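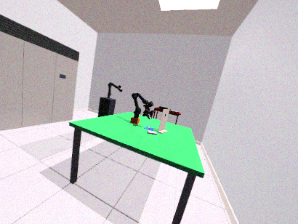
Call for Participants: Reading Speed and Line Spacing in Printed Instructions

Zundano is recruiting adults for a study of how line spacing and column width affect reading speed in printed household instructions. Sessions run through September at the Lultum building, second floor, Room 16.

Eligibility
Participants must be 18 or older, read English daily, and have normal or corrected vision. Bring the glasses or contact lenses you use for reading. Progressive lenses are acceptable. People who have worked as proofreaders or copy editors in the past five years cannot take part in this round.

Procedure
Each participant completes one session of about 90 minutes, including two short breaks. You will read 20 printed sheets of 300 to 400 words each and answer written comprehension items after every sheet. Texts cover appliance setup, medication storage, paint preparation and similar subjects. No prior knowledge is assumed. Reading is silent and timed by the session lead. A brief near-vision check is given at the start. No audio or video is recorded.

Sheets are set in one typeface at a fixed size. Spacing and column width vary between sheets, and the order is assigned before arrival. Please do not discuss the sheets with anyone who has yet to attend.

Compensation
$45 per completed session, paid by check within two weeks. Participants who withdraw early are paid for the time attended, in 15-minute increments. Parking in the Palaniappan Street garage is validated at the front desk.

Data handling
Answer forms carry a participant number only. The list linking names to numbers is kept separately and destroyed when payments have cleared.

How to apply
Write to Graziella Grasso, study coordinator, care of Zundano at the Lultum building. Give your age, a daytime phone number, and the type of corrective lenses you wear, if any. Evening sessions are available on Thursday only, starting at 6:15 p.m. Applicants who took part in the Flokby label study may apply again but should say so in their message.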